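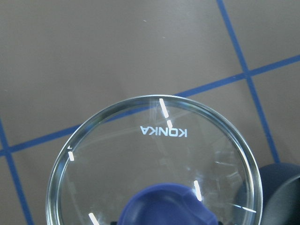 Glass disc with white hour marks and the KONKA name, seen from its reverse side, on a taped tabletop in Pliddale.

Pliddale repair shop says clock glass is worth saving

Wed 20 September

A Pliddale repair shop wants residents to stop throwing out dead wall clocks and bring in the glass instead. Whether anybody needs that much used clock glass is another matter.

Wollow, which opened on Chornovol Street last December, began taking clock covers this month. Owner Shafiq Siriwardena says the movement is usually what fails and the cover often outlives it. He plans to match old covers to clocks with cracked ones and charge $11 for a fitting.

"People bin the whole thing over a bad motor," Siriwardena said. "The glass is fine."

Maybe so. But a new wall clock at the discount store across the street costs $13, and it comes with hands that move. Asked why a customer would pay nearly as much for a second-hand cover, Siriwardena said some people are attached to the clock they have. He did not have a figure for how many.

There is also the question of fit. Covers vary in width and in how the rim is beveled, and some have the hour marks printed right on the glass. Put one of those over a dial that already has numbers and you get two sets of hours that may not line up. Siriwardena said printed covers would be kept apart and used only with plain dials - a smaller group, he admitted.

Pranab Navaratnam, who ran the clock counter at the former Clirkeo hardware store, isn't convinced. He said he kept a box of spare covers under the counter for years and sold very few.

"They scratch, they chip, and the one you need is never in the box," he said. "I wish him luck with it."

Wollow has set itself a goal of 100 covers by the end of the year. The shop would not say how many it has so far. Covers can be dropped off during opening hours, wrapped in newspaper, with the clock's brand and width written on the outside. The shop does not pay for them.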